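Tollance トップ > テーブルウェア > 色別セット

Quansah(クアンサ)色別テーブルウェアセット
オレンジ/ティール

発売元:Tollance
企画:Mansa Lamptey
商品ページ担当:Stuart Furnival

商品概要

Quansahは、プレート、ボウル、マグを一人分ずつ色で分けて使う食器のシリーズです。家族や同居人のあいだで「どれが誰の皿か」を決めておきたい家庭、給湯室に食器を常備している小さな事務所などで使われています。

基本の考え方は、一人分を一枚のプレートの上に積むことです。プレートを台にしてボウルを置き、そこへマグやスプーンをまとめます。食卓へ出すときも、食後に下げるときも、棚にしまうときも、プレート単位で扱います。天板の小さいテーブルでも二人分を並べておけるため、ワンルームや簡易キッチンからのお問い合わせを多くいただいています。

プレートの色はオレンジとティールの2色です。ボウルは、オレンジのプレートには同色のもの、ティールのプレートには白を合わせた組み合わせが標準となります。マグは単品でもお求めいただけますので、手持ちのものと混ぜてお使いください。

使用イメージ

小さなテーブルにまとめた二人分の食器と、黒いふたのガラス瓶。
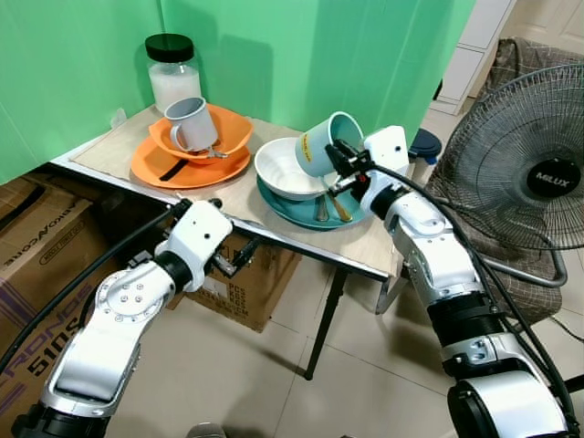
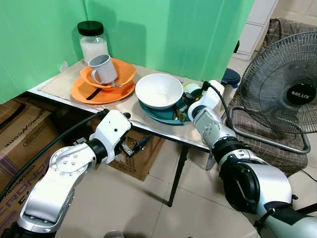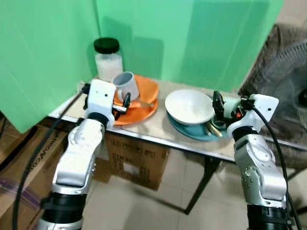

セット内容

オレンジセット
・プレート 1枚
・ボウル 1個(縁に緩やかな波のあるタイプ)

ティールセット
・プレート 1枚
・ボウル(白) 1個

マグ、スプーン、ガラス瓶はセットに含まれません。マグとスプーンは同じQuansahの単品ページから、ガラス瓶は保存容器のVinixシリーズからお選びください。

仕様

素材:磁器(プレート、ボウルとも)
ボウル満水容量:400ml
電子レンジ:使用可
食器洗い乾燥機:使用可
オーブン、直火:使用不可
重ね収納:同じ形のプレートで最大6枚まで
保証:お届け時の破損のみ交換対応

ボウルは焼成の具合により、縁の形と色の濃さに個体差があります。色番号を指定しての交換はお受けしていません。

Vinix ガラス瓶について

容量は1000mlの1サイズです。ふたはねじ式で、色は黒のみとなります。米、砂糖、塩など乾いた食材の保存に向いています。口が広いので計量スプーンがそのまま入ります。

本体は耐熱ガラスではありません。熱湯を注ぐ、電子レンジにかける、冷凍庫に入れるといった使い方は避けてください。ふたの内側にはパッキンが付いています。洗うときは取り外し、完全に乾かしてから戻します。パッキンのみの販売もあり、品番はLX-2、補修部品を扱うListex窓口での受付になります。

積み方と下げ方

プレートは必ず平らな場所に置いてから、ボウルを載せてください。ボウルの底はプレートの中央に合わせます。カトラリーがボウルの下に入り込むと傾きますので、スプーンはボウルの中か、プレートの手前側に寄せます。

食後は残ったものを先に捨て、スプーンを抜き、マグ、ボウル、プレートの順に下げます。マグをボウルに入れたまま運ぶ場合は、両手でプレートを持ってください。横に倒したマグは転がりますので、持ち上げる前に必ず起こします。

長期間しまうときは、ボウルの中にマグを入れたままにしないでください。取っ手が縁に当たり、欠けの原因になります。棚の高さに余裕がない場合は、プレートとボウルを分けて重ねる方法をおすすめします。

お手入れ

中性洗剤とやわらかいスポンジで洗います。研磨剤入りのクレンザー、金属たわしは表面に傷が付くため使用できません。

ティールのプレートは、金属のスプーンやフォークが強くこすれると、灰色の線が付くことがあります。メタルマークと呼ばれるもので、割れやひびではありません。重曹を少量の水で練り、布に取って軽くこすると薄くなります。

金色のカトラリーを合わせる場合は、カトラリー側の表示を確認してください。食器洗い乾燥機に入れられない製品があります。

よくあるお問い合わせ

ボウルだけを買い足せますか。
オレンジ、白とも単品で販売しています。ただし白は入荷が不定期で、次回は9月の予定です。

プレートとボウルの色を入れ替えて注文できますか。
セットでの入れ替えはできません。単品の組み合わせでご注文ください。価格はセットより少し高くなります。

子ども用のサイズはありますか。
現在はありません。

贈答用の箱は付きますか。
セットは無地の段ボール箱でお届けします。のし、包装紙のご用意はありません。

配送と返品

ご注文は正午までの受付分を当日に発送します。プレートとボウルは一枚ずつ紙で包み、Vinixのガラス瓶を同時にご注文の場合は別箱になります。箱が2つに分かれて届くことがありますので、片方だけの到着で欠品のご連絡をいただく前に、配送状況をご確認ください。

未使用品の返品は承りますが、送料はお客様のご負担となります。破損していた場合は、破片を捨てずに箱ごと保管し、注文番号を添えてTollanceのお問い合わせフォームからお知らせください。

関連商品

Quansah マグ(単品)
Quansah スプーン 銀色/金色
Vinix ガラス瓶 黒ふた
Listex 補修部品 パッキン LX-2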